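How to Call a Show for a Small Theater

Posted by Kelly Bezerra, updated June 11, 2025

Calling a show means telling the light operator, the sound operator and the stagehands exactly when to do their next job. In a small theater the stage manager does this from a booth or from a corner of the wings. The steps below cover a play with one light operator, one sound operator and a crew of two or three. Musicals use the same method but you will also need to read the score or at least count measures.

What you need

A single-sided copy of the script in a three-ring binder. A mechanical pencil and a good eraser. A ruler. Small sticky flags in two colors. A stopwatch. A clip light with a blue gel. Headsets if the theater has them. If it doesn't, a cue light can be wired to a switch at your desk, and for a very small house you can sit between the two operators and talk quietly.

Step 1: Lay out the page

Punch the script so the text is on the right and the blank back of the previous page is on the left. Blocking goes on the left page. Cues go in the right margin of the text page. Some stage managers do it the other way around, and if you are left-handed you may want to. Stay with one layout for the whole book so that a substitute can follow it.

Step 2: Hold a paper tech

Paper tech is a meeting with the director and designers before anyone goes into the theater. You sit at a table and go through the script page by page. The lighting designer gives you each cue number and where it goes. The sound designer does the same. Write everything in pencil.

For our production of Akinola last January, paper tech took 4 hours for a play that runs 90 minutes. Gianni Greco had given us his light list in advance, and I still had to move a third of it once we compared it with the sound cues. Plan for a long meeting and bring food.

Step 3: Mark the cues

Draw a straight line from the margin to the exact word or action where the cue happens. Underline the word. If the cue is on a movement, write it in a box: "Dimari closes door." In the margin write the department and number, such as LQ 11 or SQ 4.

Use numbers for lights and letters for sound if you can get the designers to agree. It saves trouble when two cues land close together. When they happen at the same moment, bracket them and write one GO for both.

Write the warning half a page ahead and the standby three or four lines ahead. Fast sections won't have space for this. In that case, put several cues in one standby: "Standby lights 11 through 14 and sound D."

Step 4: Learn the wording

The standard call has three parts.

Warning: "Warning lights 11."
Standby: "Standby lights 11." The operator answers "Lights."
Go: "Lights 11, go."

Say the word "go" last, and say it only when you mean it. If you need to talk about a cue over the headset, say "G.O." or "the G word." Operators are trained to press the button when they hear it.

Take a small breath between the number and the go. On a blackout, the operator's reaction time and the dimmer fade both add delay, so you may have to call it on the syllable before the one you want. You will find the right spot during the cue-to-cue.

Step 5: Run a cue-to-cue

In a cue-to-cue the actors start a few lines before each cue, run through it, and then skip to the next one. Tell the cast when to stop by saying "Hold, please." Tell them where to pick up by giving a line, and wait until everyone is in place before you start again.

Fix the book as you go. Erase the old cue completely. A crossed-out cue is easy to read by mistake in dim light. Musa Osagie, who ran our sound board, kept his own cue sheet and we compared the two at every break.

Step 6: Call the performance

Get to the theater early enough to check headsets, lights and props before the cast arrives. Give calls at half hour, fifteen, ten, five and places. Wait for a "thank you" each time so you know they heard it. 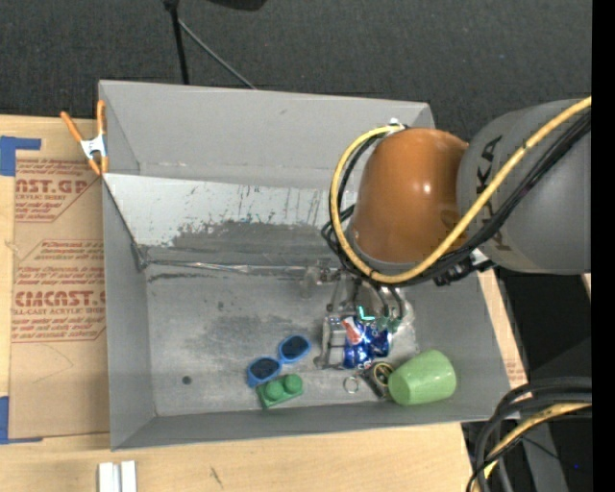 What should I do if I miss a cue?

Stay calm and look at the stage. If the cue still makes sense, call it right away. If the moment has passed, skip it and tell the operator over the headset which cue is next: "We're skipping 11, standby 12." Write it in the report afterward.

If an actor jumps ahead, keep your finger on the line where they left off and flip forward until you find them. Put the operators on standby for the next cue you are sure of. Actors often circle back to pick up the missing lines, so don't throw out the cues you passed until the scene ends.

Step 7: Write the report

Send it the same night. Include the start and end time of each act, the length of intermission, the house count, any missed or late cues, and anything that needs repair. Keep it short and leave out opinions about the acting.

Make a clean copy of the book after opening and keep it in the booth. Brenda Acuña had to call two of our performances on short notice, and she did it from the clean copy after watching one show.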